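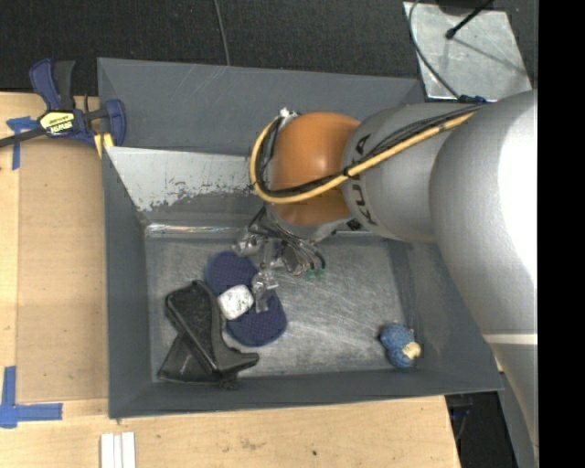

The gripper over the grey bin, with the small white block under the fingers.

Sunday, August 23, 2026

I wanted to write this in July, but the workshop in Warnby was closed and I had no arm to work with. Now I have it again for some evenings, so I can continue with the bin.

The project is called Modusura. The arm must take one thing from the bin, lift it out and put it down on the table. It sounds simple. In February I had only the arm moving between fixed points, and I was already very proud.

The bin gave me more trouble than the software. Its walls are sloped, so an object near the wall is difficult to reach from above. At first the bin also moved a little when the fingers touched the floor, and after this every position in my program was wrong. Now a bar clamp holds it to the table, and I put blue tape on the wood so I can find the same place again when somebody needs the table for other work. I recommend the tape to everybody. It costs almost nothing.

For the objects I choose things which are not similar: something soft and flat, something hard with corners, a small fuzzy toy. When they lie on top of each other it becomes interesting. The white block on the dark blue pad is my favourite test, for the fingers must close on the block and leave the pad alone. On Thursday I made 30 attempts with this pair and 12 were good. In most of the bad ones the fingers came down too low and pushed into the pad.

I think the cables are also a part of the problem. They go around the wrist in a big loop, and I limit the rotation there so that nothing is pulled. Because of this limit the arm sometimes chooses a strange way to arrive. I have ordered longer cable holders from Clevix, but they did not come yet.

Next I will change the height of the approach in steps of 2 millimetres and write down every result. If you have done something like this with soft objects, please leave me a comment. I read them all, even if I answer slowly.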